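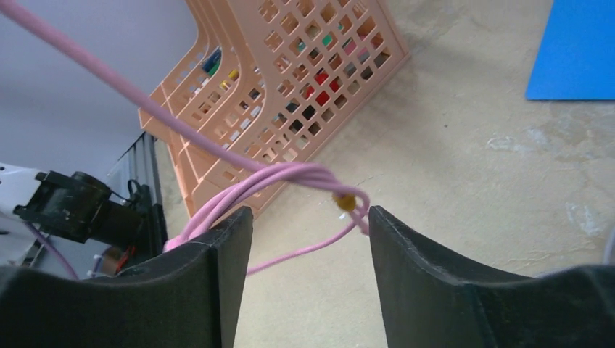 October, workshop notes, dye bench

Madder batch again. Skeins from the Pluvham wool, scoured last night in the big pot, left to cool with the lid on. Still a bit greasy at the ties, should of loosened them first. Redid two.

Mordant: alum at the usual, plus cream of tartar. Bontu Kahsay reckons we can leave the tartar out for madder and she's probably right, but I want one more batch done the old way to compare against. Changed too many things at once last time and learnt nothing.

Bath up slowly. Held at 60ish for the first hour then got distracted by the phone (Imora, about the invoice, again) and it had crept up past 70 when I got back. Colour already heading brown on that side of the pot. Turned it right down, lid off, stirred. Recovered some of it. Note to self - the timer goes on the bench, not in my pocket.

Results, dried in the shade out the back:
Skein A, tartar: brick, bit dull
Skein B, no tartar: clearer, closer to the orange we wanted
Skein C, chalk added to the bath: best of the lot, proper red where the ties weren't
Skein D, exhaust bath: peachy. Pretty but useless for the order

So chalk matters more than tartar. Our tank water is very soft, which would explain why the recipe from Drararier never behaves here. They're on bore water, hard as nails. Ask them for their water report before we blame the roots.

Weights. Dry roots 30 per skein-lot, fibre weight as tagged. Colander lost a fair bit of root powder into the bath, it's all through skein A, shook out most of it outside. Need the finer bag. The old stocking works but it's on it's last legs.

Wash fastness: two washes in the grey soap, warm. B bled a little on the first, clear on the second. C nothing. Light test strips are taped in the north window, half under card. Leave them ALONE till I say so, please, whoever keeps opening that blind.

Paiva want more than 38 skeins and want them all to match. Not possible from separate pots. Either we do it in 6 large lots and blend at the winding stage or they accept some variation. Bontu to ring them. I'd push for blending, looks better knitted up anyway.

Next:
- repeat C with chalk, no tartar, keep under 65 the whole way
- loosen ties BEFORE scouring
- order alum, we're on the last tub
- rinse out the exhaust bucket, it's started to smell

Gas bottle nearly empty too. Swapped it at 4.30, spare needs filling.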